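Online Textbooks > Small Food Business > Part Two > Chapter 8

Contents Previous Next Glossary Instructor Notes

Search this book Enter keyword Go

Chapter 8
Pricing a Baked Product

Rosimeire Damasceno and Eimear Mulcahy

When Lucimara Honorato opened the Sampaio bakery with her brother Valdir, she set her prices by walking past two other shops and writing down what they charged. Her cheese rolls sold well from the first morning. By January the shop was busy every day and the bank account was lower than when they had started.

The rolls were priced below what they cost to make. Lucimara had counted the flour, the cheese and the eggs. She had left out the paper bags, the oven gas, the trays that came out too dark to sell, and her own hours. Valdir, who did the early bake, was not being paid at all.

This chapter deals with the step between a recipe that works and a price that can be printed on a menu. It assumes you have read Chapter 7 and can already scale a recipe by weight. You will need a calculator and, for the later sections, a spreadsheet.

8.1 What a price has to cover

The price of any baked product has to pay for four kinds of cost. Ingredients are the easiest to see. Packaging comes next, and it includes labels, liners and tape as well as the box. Labor covers mixing, shaping, baking, finishing and cleaning. Overhead is everything the business pays for whether or not it bakes that day, such as rent, insurance and the phone.

What remains after these four is profit. Many new owners treat their own pay as profit. In this book we do not. If you work at the bench, your hours belong under labor, at the rate you would have to pay someone else to do the same job.

Waste is not a fifth kind of cost. It raises the first three. If a batch makes 24 rolls and three cannot be sold, the cost of the batch is divided by 21. The number you divide by is called the sellable yield, and you will use it in every problem in this chapter.
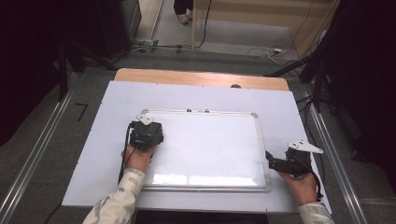

8.2 The batch cost sheet

A batch cost sheet is one page that lists everything used to make one batch of one product. Marcelino Arruda, who runs the wholesale bakery Rindo, keeps his in a binder by the scales and fills in a new sheet whenever a supplier changes a price. The sheet he uses for corn cake is dated 8/17/21 and has two older ones clipped behind it.

Start with weights from the recipe, in grams. Next to each weight, write the price you paid per kilogram, taken from the invoice and not from memory. Multiply, and add up the column. Do the same for packaging, using the price per piece.

Labor is entered in minutes. Time the work on an ordinary day — not your fastest one — and leave out the minutes when dough is resting and the baker is busy with something else.

Overhead is harder to assign to a single batch. Section 8.4 gives two methods. Until then, the problems will give you an overhead figure to use.

Terms introduced in this section: batch cost, sellable yield, unit cost, overhead rate.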